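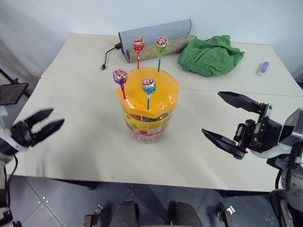 A starter task is worth more to me than another page of specs, one reader commented under our September report on two-arm kits, adding that most of them ship with a box of colored blocks and leave the buyer to work out the rest.

Vevatton has now put a price on its answer. The company opened orders for Kudeck, a tabletop task service for labs and small shops that already own a pair of robot arms, on 2023-12-18. Subscribers pay $359 a month and get 77 tasks, each with a parts list, a table layout, a set of recorded runs and a scoring sheet. The arms themselves are not included.

Home News Reviews Hardware Jobs Search

2 min read

The tasks use things that can be bought in an ordinary store. One of the first in the catalog is built on a plastic candy jar with holes in its lid and a few lollipops. The gripper has to take a lollipop by its thin stick and set it upright in a hole. Wrappers vary in color and the heads vary in shape, and the scoring sheet allows for both. Vevatton rates it as a mid-level task, above stacking and below anything that involves folding cloth.

Other items on the table are allowed. The layout notes tell users to leave everyday clutter in reach of the arms for at least part of the runs, such as a crumpled cloth, a mat or a small tube, and to mark on the sheet which runs had it. Clean-table and cluttered-table scores are reported separately. 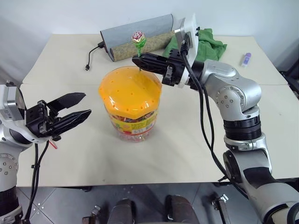 Thin sticks are hard on parallel grippers. The fingers have to close on something only slightly wider than a wire, and any tilt at the grip shows up as a much larger miss at the other end of the stick. Kudeck's notes for the task run to eight pages, most of them on finger angle and on where to mount the wrist cameras so that the gripper does not block the view of the lid. There is also a short section on keeping cables clear of the table edge when both arms are moving.

Massawe, a test house in Prerkside, has had early access and published a brief review last week. It liked the parts lists and the layout drawings. It was less happy with the recorded runs, which come in a single file format and had to be converted before its own software would read them. The conversion took about two hours per task, according to the review. Massawe also found that the scoring sheet gives the same mark to a lollipop that leans in its hole as to one that stands straight, and asked for a finer scale.

Vevatton said a second file format will be added next year and that the scoring change is under discussion. It did not give a date for either.

The service works with any arm that accepts position commands, though the recorded runs were all made with two-finger grippers. Users with suction tools or hands with more fingers will get the layouts and sheets but will have to record their own runs. The company said it has no plan to sell those separately at a lower price.

There is no free trial. A sample pack with two tasks can be downloaded after registering, and the lollipop task is one of them. Subscriptions run month to month, and files already downloaded can be kept after canceling. Replacement parts are left to the buyer, candy included.

Orders are open now to customers in the United States and Canada. Other countries will follow when the payment system has been updated.

Recent items
Wrist cameras for small arms: what fits and what doesn't
Two-arm kits compared
Prerkside test house adds a second lab
Gripper fingers you can print yourself
Leasing or buying a tabletop arm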